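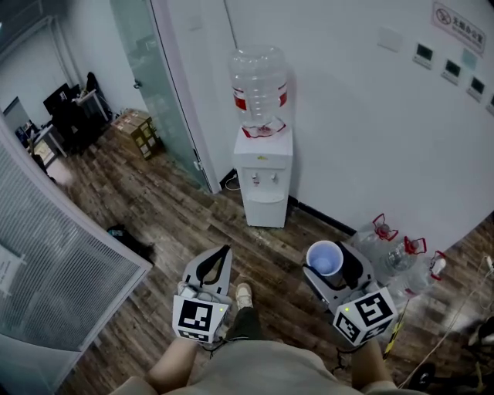
Search this site Enter keywords

Handing the small office jobs to the robot: how to set up a task at Purbridge

Before you teach the Jultano a job, do the job yourself with the hand-held grippers. The person who normally does it should be the one recording. Isabelle Ouellet ran the first round in July with people from IT, and most of it had to be redone with the front desk staff who do the work every day.

1. Pick one short task. "Fetch a cup of water" is fine. "Look after the kitchen area" is too much.

2. Write the task down in one sentence and agree on where it starts and ends. For water, it starts with an empty cup in the gripper and ends with the cup set down on the desk.

3. Check the water jug before you start. If it is empty, swap it first. Changing jugs stays a job for people.

4. Hold one gripper in each hand and keep the marker cubes uncovered. Long sleeves get in the way, so roll them up.

5. Work at your normal speed. Keep the cup upright and move your feet as little as you can at the dispenser.

6. Record 30 good runs, then stop for 20 minutes. Your wrists will need it.

7. Move loose cables and bags out of the walking path before the next set.

8. Send the runs to Kwok-wai Ng, who checks them and loads them into Hullutex. Bad runs get deleted. They do not count against you.

What changes for your day

Once a task goes live, it comes off the morning rota. The hours stay on your schedule and go to visitor calls and the mail room. You still handle spills, refills and anything the robot stops on. Recording time is paid as regular work and goes on your timesheet under "training."

If you would rather not record, tell Isabelle before the rota is printed.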